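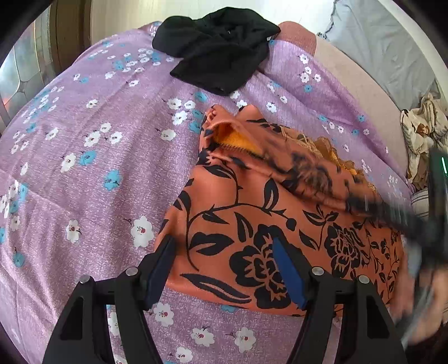
Oranges Kleidungsstück mit schwarzem Blumendruck: wie falten und wie waschen?

Forum Haushalt & Textil > Wäsche > Falten und Aufbewahren

Ye-ji Heo
Freitag, 21:40

Guten Abend an alle,

ich lese hier schon länger mit, aber ich schreibe zum ersten Mal. Bitte entschuldigen Sie mein Deutsch, es ist nicht meine Muttersprache.

Ich lege meine Wäsche immer auf dem Bett zusammen, weil ich in der Wohnung keinen großen Tisch habe. Mit den schwarzen Sachen komme ich gut zurecht, die falte ich zweimal und fertig. Mein Problem ist das orange Stück mit den schwarzen Blumen. Es ist unten weit und liegt dort fast von allein glatt, aber die obere Lage rutscht mir immer zusammen und macht eine schräge Falte über das ganze Teil. Wenn ich auf der einen Seite ziehe, dann wird die andere Seite krumm.

Am Rand ist eine goldbraune Spitze, die ein bisschen gerüscht ist. Innen gibt es ein flauschiges Futter in Gelborange. Ich glaube, dass der Stoff außen und das Futter verschieden stark rutschen, und deshalb wird der Stapel im Schrank nach 2 Tagen schief.

Ich möchte gern drei Dinge wissen. Erstens: In welcher Reihenfolge faltet man so ein Teil? Zweitens: Muss die Spitze nach innen oder nach außen? Und drittens: Darf ich es mit 40 Grad waschen? Das Etikett habe ich leider abgeschnitten, weil es am Hals gekratzt hat. Bis jetzt habe ich es nur mit der Hand gewaschen, und das dauert mir zu lange.

Bügeln möchte ich eigentlich vermeiden, ich habe Angst um den Druck.

Vielen Dank im Voraus und ein schönes Wochenende
Ye-ji

3 Antworten

Gemma Tapley
Freitag, 22:15

Aufhängen, nicht falten. Mache ich mit allen weiten Sachen so.

Kyung-hwa Ryu
Samstag, 09:05

Liebe Ye-ji,

Ihr Deutsch ist sehr gut zu verstehen, machen Sie sich bitte keine Sorgen. Ich bin auch keine Muttersprachlerin und ich habe viele Jahre in einer kleinen Änderungsschneiderei in Skitthorpe gearbeitet. Gefütterte Teile mit Spitze hatten wir dort jede Woche auf dem Tisch.

Zum Falten: Schließen Sie zuerst alle Öffnungen, bevor Sie überhaupt anfangen. Wenn eine Öffnung offen steht und das Futter herausschaut, dann liegt es innen schon nicht mehr gerade. Greifen Sie mit der Hand hinein und streichen Sie das Futter von innen glatt, vom oberen Rand bis zum Saum. Danach fassen Sie das Teil an den Schultern, heben es hoch und schütteln es einmal kräftig. Dann erst hinlegen, mit der Vorderseite nach unten.

Jetzt beginnen Sie am Saum und nicht oben. Das ist der Fehler, den die meisten machen. Der Saum ist die einzige gerade Linie, auf die man sich verlassen kann. Ziehen Sie ihn parallel zur Bettkante und streichen Sie den Stoff mit der flachen Hand nach oben. Die schräge Falte wandert dabei zum Ausschnitt und verschwindet dort. Dann schlagen Sie die beiden Seiten zur Mitte ein, die Ärmel flach darauf, und zuletzt das Ganze von unten nach oben einmal in der Hälfte. Bei einem flauschigen Futter bitte nicht öfter falten, sonst wird das Paket zu dick und kippt.

Die Spitze gehört nach innen. Ich lege meistens ein Blatt Seidenpapier dazwischen, dann bleiben die Rüschen locker und bekommen keinen Knick. Und legen Sie das Teil im Schrank oben auf den Stapel – unter einem schweren Pullover ist jede Rüsche nach einer Woche platt.

Zum Waschen: Ohne Etikett würde ich bei 30 Grad bleiben, auf links gedreht und im Wäschenetz. Was für ein Stoff es ist, kann ich von hier aus nicht sicher sagen. Testen Sie vorher an einer inneren Naht mit einem feuchten weißen Tuch, ob das Schwarz abfärbt. Wenn Sie doch einmal bügeln müssen, dann auch von links und mit einem Tuch dazwischen.

Viele Grüße
Kyung-hwa

Ji-hoon Um
Samstag, 13:30

Ich stimme der Antwort von Kyung-hwa zu, nur eine kleine Ergänzung. Eine Tagesdecke oder ein glattes Laken ist als Unterlage nicht ideal, der Stoff rutscht darauf. Ich lege ein großes Frotteehandtuch unter, mindestens 50 cm breit, dann bleibt alles dort liegen, wo man es hinlegt. Für das Seidenpapier kann man auch das Papier aus einem Schuhkarton nehmen.

Zum Trocknen bitte nicht in den Trockner! Meine Schwester hat das mit einer gefütterten Jacke gemacht, danach war das Futter kleiner als die Jacke.

Ye-ji Heo
Samstag, 18:20

Danke an alle! Mit dem Saum anfangen, das habe ich nie probiert. Ein Handtuch habe ich auch da. Das mit dem Tuch und der Farbe teste ich morgen, bevor ich etwas in die Maschine gebe.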